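Home Maintenance > Watering & Plumbing

Setting up the Fellotel garden tap timer, part 2: finding your isolation valve and fitting the timer

147 shares | 4 comments

Right, so in part 1 I unpacked the thing, moaned about the packaging and got the batteries in. If you've done all that, your Fellotel should be sitting on the bench blinking at you. Leave it there for now. This part is all about water, and I'd like you to read to the end before you pick up a spanner.

I'm writing this for a place like mine – a single-storey brick house with one outdoor tap out the back and a bit of irrigation pipe that the previous owners put in. If you're in a unit, check with your strata before you touch anything shared.

What you'll need

A shifter, a roll of thread tape, an old towel, a bucket and a torch. I also keep a paint marker handy for labelling, and you'll see where that comes in. The timer cost me $149 and the brass adaptor was another $6 from Prukow, the irrigation place near the tip.

Before you start

CAUTION: If you rely on the same line for a hot water unit, an evaporative cooler or an animal trough, sort those out first. I once left the chooks' drinker off all morning and I still feel bad about it.

1. Tell everyone in the house that the water's going off. Do it again ten minutes later, because the person who wasn't listening will be the one in the shower.

2. Fill the kettle and a big jug. You'll want a cuppa halfway through.

3. Find your isolation valve. Mine's on the side wall, but yours could be at the meter, under the kitchen sink or behind a downpipe where some genius thought it'd look tidy. Follow the pipe back from the garden tap and have a good feel around with the torch. You're after a fitting with a handwheel on it, and they don't all look like the shiny brass ones in the catalogue. Plenty have black bodies with only a bit of brass colour showing near the wheel.
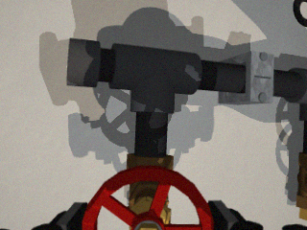 4. Turn the handwheel clockwise until it stops. Hand tight is enough! If it hasn't been moved in years it'll be stiff, so work it a little each way. Don't put the shifter on it. If it really won't budge, shut off at the meter instead and get a plumber out to look at the valve.

5. Open the garden tap and let it run out into the bucket. It should slow to a dribble and then quit. If it keeps running after a couple of minutes, you've shut the wrong valve or the washer's had it.

6. Grab the paint marker and write what the valve does on the wall or on a tag. Future you will be very grateful.

Fitting the timer

7. Unscrew whatever's on the end of the tap. Old hose fittings can be proper mongrels, so wrap the towel around them if you don't want to scratch the finish.

8. Clean the thread with a rag and put on thread tape, going clockwise as you look at the end of the tap. I do six wraps. The Fellotel booklet says the rubber washer is enough by itself, but mine wept until I taped it.

9. Screw the adaptor on, then the timer, by hand. The display should face you. If it ends up facing the wall, back it off and add another wrap of tape, don't force it round.

CAUTION: The collar on the timer is plastic and it will crack. Hands only.

10. Close the garden tap, go back to the isolation valve and open it slowly, a quarter turn at a time. Whack it open and you'll hear the pipes bang right through the house.

11. Open the garden tap and check for drips. Come back after your cuppa and check again.

First program

Hold MODE until the clock flashes and set the time. I've got mine starting at 5.30 am every Thursday, with a run time of 39 minutes for the veggie beds. That was trial and error, and in May I wind it right back. Check your local watering rules too, as they may pick the day for you.

NOTE: The timer drops its program if the batteries are out for more than a minute or so. Write your settings inside the lid.

Part 3 will cover drippers and the rain sensor, once I've worked out the rain sensor.

Comments (4)

Wellington Portela
Step 4 saved me. Had the shifter in my hand already. Ended up shutting off at the meter and the plumber swapped the valve over.

gumleaf_deb
Does this fit the older Zinunberg taps? Mine's got a weird thread.

> Author reply: Not without a different adaptor, I reckon. Take the old fitting in to the shop and match it up.

Tse Gardens
Pink tape is worth the extra couple of bucks, the cheap white stuff shreds on old threads.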